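Onstead pauses home laundry trials after gripper fault, and shares what it has learned

FLANDCOMBE - Onstead, the Flandcombe company developing two-armed household robots for people who find everyday chores hard going, has paused all home trials of its Tai folding program after a gripper failed to release when it was told to. No one was hurt. The company is publishing its early findings today so that trial households, their families and the wider assistive technology community can read them in full, and not have to piece the story together from the neighbourhood grapevine.

The fault showed up in June, a little after 10 in the morning, in the lounge room of a household that has been part of the program from its first weeks. A Tai unit was partway through a folding session when its left gripper closed on a garment and stayed closed. The software sent the command to open, the gripper reported back that it had opened, and the arm then began its next movement with the fabric still firmly held. The garment was pulled tight against the furniture before the resident, who had been sitting well back with a cup of tea, pressed the stop button on the handset and brought both arms to a standstill.

"She did everything right, and we are so grateful to her," said Aishwarya Hegde, head of home programs at Onstead. "She rang us straight away, she was calm as anything, and her first question was whether the other families had been told. They had all heard from us by lunchtime. We've come to know these households very well over the past while, and we owe them a proper account of what happened, even the bits that don't flatter us."

Onstead sent the stop instruction to every Tai unit placed in a home, and all of them have been switched off at the wall. Residents have been asked to leave them where they are until a technician visits. The company has also paused folding sessions at its own Desholm workshop, apart from those needed for the investigation, which are run with a second staff member standing at the stop button.

The investigation has since gone back through 3606 folding sessions recorded over the life of the program. In 127 of them, engineers found a mismatch between the position the gripper reported and the motor current being drawn at the same moment. Most of these lasted only an instant and cleared by themselves, and at the time they were put down to ordinary electrical noise. The company now believes that was a mistake, and that the same underlying fault was likely present in a good many of them.

Soft goods seem to bring it out more than anything else. A folded tea towel gives the fingers something fairly flat and predictable to close on, but a jersey or a pair of track pants bunches up under the gripper, and the fingers end up working against several layers at once. The Desholm team has been repeating that sort of grasp on upholstered furniture, where the surface underneath gives a little as well, and the arm has to press down further to get hold of anything.
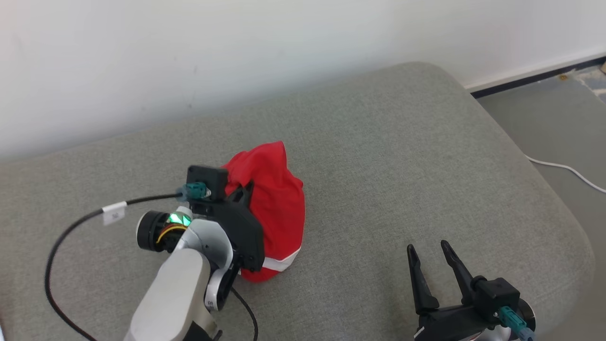 What we know about the fault

The early evidence points to the connection between the gripper and its cable. When the arm presses into soft material at certain angles, the cable can be drawn sideways, and the plug at the gripper end can shift very slightly in its socket. It doesn't come out, and nothing looks amiss to a person standing nearby. For a moment, though, the position signal can be lost, and the software as it was written would fill that gap with the position it expected to see. In other words, the robot assumed its gripper had done as it was asked.

"That second part bothers me far more than the first," said Yu-ting Poon, who leads the hardware group at Desholm and has been working on the problem more or less around the clock. "Cables get tugged. It happens in every machine with a moving arm, and you design for it as best you can. But a robot in somebody's lounge room should stop when it doesn't know where its hand is, and ours kept going. We wrote that behaviour in early on to smooth out little hiccups in the signal, and we should have taken it out long before the first unit went into a home."

Onstead is making several changes before any unit is turned back on. The software will no longer fill in a missing gripper position, and a lost signal of any length will bring both arms to a stop. Motor current will be checked against reported position throughout every grasp, so a gripper that says it is open while still pulling will be caught. On the hardware side, each gripper cable will be given a clamp to take the strain off the plug, with a longer loop of slack behind it so the wrist can turn freely.

The revised gripper will then be put through 2000 grasps on soft garments at Desholm, on a mix of cushions, beds and benches, before the first home visit is booked. Should the release fault appear even once, the count goes back to the beginning.

What trial households can expect

All 25 households in the program will get a phone call from a person they have already met, and a visit once the new parts are ready. There's no need to unplug cables, move the arms or pack anything away beforehand. Anyone who would like the unit taken out of their home, for a while or for good, need only say so, and Onstead will collect it at no cost and with no hard feelings whatsoever. Families who had come to rely on the sessions can ask for help with their washing and folding in the meantime, and staff will organise it.

"A few people have already told us they miss having it there of a morning, which was lovely to hear, but I'd sooner they miss it a bit longer," Ms Hegde said. "We'll bring it back when Yu-ting's team is satisfied, and I won't be hurrying them."

The full findings, including the session records with all household details removed, will be made available on the Onstead website when testing is complete. Residents with questions can ring the trial line printed on the front of their welcome folder, and other enquiries can be directed to the home programs office in Flandcombe.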